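Tarnenholm Hire Room: Frequently Asked Questions

Updated Wed 14 May

These are the questions we get most often about the room, the tables and the plates. If yours isn't covered, email Rania Salameh at the bookings desk.

What tables come with the room?
White rectangular tables with a flat, plain top. They are set a little apart by default so people can walk between them. You can push them together, but please lift them when you do. Dragging marks the carpet.

Are plates included?
Yes. The standard plate is light blue plastic, round, with a raised rim and a shallow centre. We have 50 of them. Glasses and cutlery are booked separately on the Lendia form.

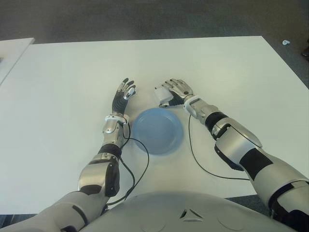 Can I put hot food on the plastic plates?
Warm food is fine. Don't put anything on them straight from the oven, and don't microwave them. If you're serving hot meals, ask for the Sunavberg crockery instead. It's heavier and there is a breakage charge.

How do I clean the plates?
Warm water, dish soap and a soft cloth. Skip scouring pads, as they scratch the centre and the scratches hold colour from sauces. Dry the plates before you stack them. Plates stacked damp come back to us smelling, and we have to wash the lot again.

How should I wipe down the tables?
Use the spray under the sink and a clean cloth. Wipe along the length of the table, then go around the edges. Marker and food colouring will stain if left overnight, so deal with those first. No bleach.
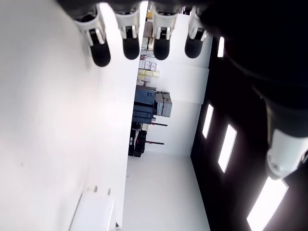

Spray goes on the cloth, never directly on the table, or it runs over the edge and onto the carpet. If a stain won't come out after two tries, leave it and tell us which table it's on. We would sooner treat it ourselves.

What is the floor like?
It's carpet, dark grey. Spills don't show up well on it, so check under and beside the tables before you go. Pick up paper scraps by hand. The vacuum is available on request.

Can we do painting or crafts?
Yes, with a table cover. Covers come in packs of 14 from Daher, or you can bring your own. A plate makes a decent palette for water-based paint if you rinse it right away. No oil paint and no glitter, please.

How do I leave the room at the end?
Clear and wipe the tables, return the plates to the kitchen and take your garbage with you. Anything left on a table after your booking goes into lost property and is kept until the next month's clear-out.
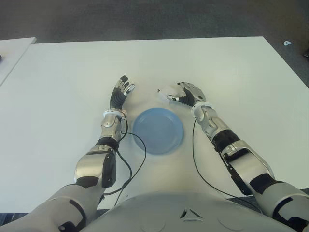 Plates get counted at handover. If you're one or two short, look under the table covers first, as that's where most of them end up. Missing plates are charged at the replacement price on your booking form.

Can I borrow the plates without hiring the room?
Yes, if there is no booking that day. Pick up and return are both at the front desk, and plates must come back clean. We don't lend the tables out.

When can I book for next year?
Bookings open in January. Regular groups get first choice of their usual time, and any remaining spots are then open to everyone.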